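The Long Apprenticeship of a Pair of Black Fingers
At Tiveneo, people spend their working days teaching a simulated arm to pick things up. It is slower than doing it yourself, and you do it 900 times.

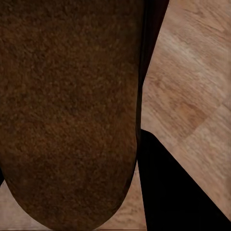

Close quarters in the simulator: a gripper finger beside a speckled brown object on a wood surface.

Rutilio Figueroa has his elbow propped on a rolled towel and his tongue between his teeth. In his right hand is a Manico, a controller that looks like a bicycle grip that went to graduate school. On his monitor, a robot gripper copies whatever his wrist does, including the parts he would prefer it didn't.

"You sneeze, it sneezes," he says.

He is on attempt 517 of a batch of 900. Each one goes into a pile of recordings, and the pile is what the robot learns from. The robot at this point is made entirely of arithmetic, as is the table. The bruises to Figueroa's pride are real.

I had assumed the simulated version would be the easy one. Nothing can break, and the reset button puts the world back in order in less time than it takes to find your coffee. But a screen takes away things you didn't know you were using. The Manico doesn't push back when a finger meets an object, so you judge contact by eye, often from a view so close that whatever you are reaching for swells up like a sofa. Depth becomes a matter of faith. The sliver of wood between finger and object is your only clue, and you learn to stare at it the way other people stare at a gas gauge.

The company lets visitors try, which I suspect is a morale program for the staff. My first attempt missed by a generous margin. My second arrived at speed and sent the object off the table and, as far as I could tell, out of the known universe. Figueroa pressed reset without comment. By my sixth I had closed the fingers on something and lifted it, and I turned to collect my applause.

"We can't use that one," he said.

My crime was hesitation. I had hovered, drifted left, reconsidered, and come back. A person watching would see someone being careful. The robot would see a technique. Feed it enough of my demonstrations and it would faithfully pause and wander left before every grasp for the rest of its career, with no idea why.

So the good demonstrators cultivate a certain plainness. Figueroa used to repair accordions, and he moves the gripper in as if it were on a rail. He works in blocks of 30, then walks to the window and looks at the parking lot. He throws out his own recordings without sentiment. Across the room, his colleague Warrier is known for speed and for a small flourish of the wrist on release, which has twice shown up in the trained robot. There was a meeting.

The training software, Drorkutis, chews on the day's recordings overnight. In the morning the team gathers with breakfast to watch the arm try it alone. I went along in May. The fingers came down, straightened, and stopped short of the object for one long second.

Everyone looked at Warrier, who was eating a bagel and said it wasn't his.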